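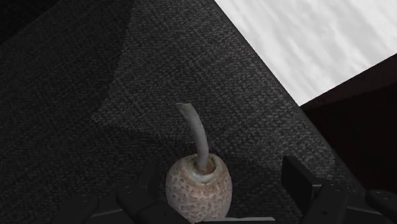 Simulator, wrist view. Round thing with stem, before the fingers close.

Sun 13 October

Spent most of the day on the club project and I am still not sure what we are building. On paper it's a picking routine for the December round at Sostport. In practice it's a lot of us sitting in the back room at Inthorpe watching a gripper on a screen close on things that don't exist.

I said I'd keep this diary fairly, so I'll start with what's good. The rendered stuff looks better than I expected. The object we were on today has a pitted skin, a sunken top with a pale lip, and a long gray stem that bends over to the left. I'd call it a dried fruit. Others in the club say gourd. The file name was no use, just a number. Somebody clearly cared about the dimples. The dark cloth has a weave you can see.

What I don't trust is how much all that pretty surface is doing for us. The score sheet for the morning said 2135 successful picks out of 3000, and people clapped. I asked what counted as a success. It counts if the object is off the cloth when the clock runs out. So a pick where the fingers pinch the very bottom and the thing hangs there at a silly angle scores the same as a clean one. I went through a batch of the replays over lunch and saw plenty of the silly kind. I wrote "define pick" on the whiteboard and it was still there when we left, with nothing written under it.

Then there's the stem. Our grasp planner, which we got from the Minhas starter kit and have never really read, fits a box around the whole object and goes for the middle of the box. Fine for a block. With a stem that tall, the middle of the box ends up way too high and the fingers want to close near the top of the body where it curves in. We "fixed" this by telling it to aim lower. Low enough that the pads nearly scrape the cloth, and now it works on this one object. I said that's tuning to one object. I was told we can tune again for the next one. December has objects we haven't been shown, so I don't see how that plan goes.

I tried something on my own after the others went for food. Cut the stem out of the fit completely, so the box only goes around the round part, and put the aim height back to the default. First run was terrible and I nearly deleted it. I had left the old offset in a second place, in the approach step, so it was driving low and then lower. Took it out and ran again. Got through 1156 tries before the machine had to go back to the other group, and by eye the grasps look straighter. I didn't work out the rate. I know what would happen if I wrote a number up, everyone would quote it, and it isn't from the same starting positions as the morning run anyway.

Also asked, again, about friction. Our value in the simulator is whatever came with the kit. The real pads we have are from Imside and they are slick. I slid a mug down one with hardly any tilt. The answer was that we'll deal with it when we get arm time. We get 2 sessions on the real arm before Sostport, and the first one always goes to finding cables.

I know how I sound. I did the same thing last year over the line follower and was half wrong about that. The battery complaint was right, the one about the wheels wasn't. The newer members like the simulator because they can break it and nothing gets bent, and that's a fair reason to have it. I just want us to stop talking about the morning's score like it's a fact about the arm.

To do before next time: same starting positions for both versions, save the seed, log the angle of the object at the end of each try. Read the planner code, all of it, even the part with no comments. Buy something round and lumpy from the grocery store with a stem on it, or tape a stick to a potato. Take the mug home.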